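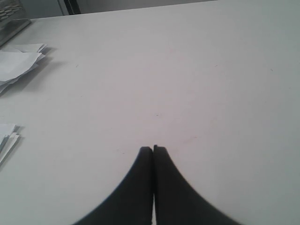 3.2 The worktable and the paper

Much of what makes desk work pleasant, and a good deal of what makes it slow, comes down to the surface it is done on. We chose a plain white tabletop for the Sestdale sessions after trying darker ones in October, when we kept losing track of shadows and small specks that mattered to us later. White paper on a white table is a harder case than it sounds, and we were fond of it for just that reason.
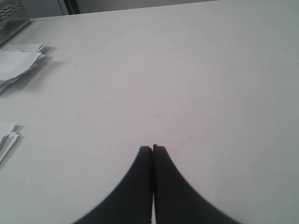

Loose sheets slide, curl and settle into one another, and a pile that has been handled a few times seldom goes back to square edges. We let the piles in the Sestdale set stay ragged, as they would on anybody's desk at home, and asked only that the middle of the table be kept fairly clear.

3.3 Small tins and red powder

The tin was a late addition, and we grew rather attached to it. A shallow container with a separate lid asks for more care than a jar does, above all when what it holds is loose and stains whatever it touches.
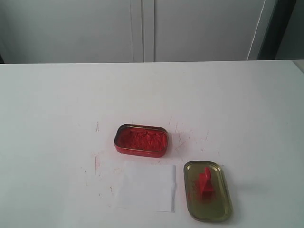 Figure 4. Open tin of red powder with its lid and a square of white paper.

Residue inside a lid is easy to overlook, and we would gently encourage others to note it along with the contents. The Mitico list, with its 60 kinds of household container, has no entry for it.

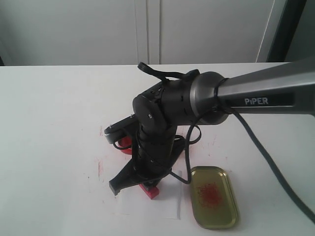 3.4 Clearing the table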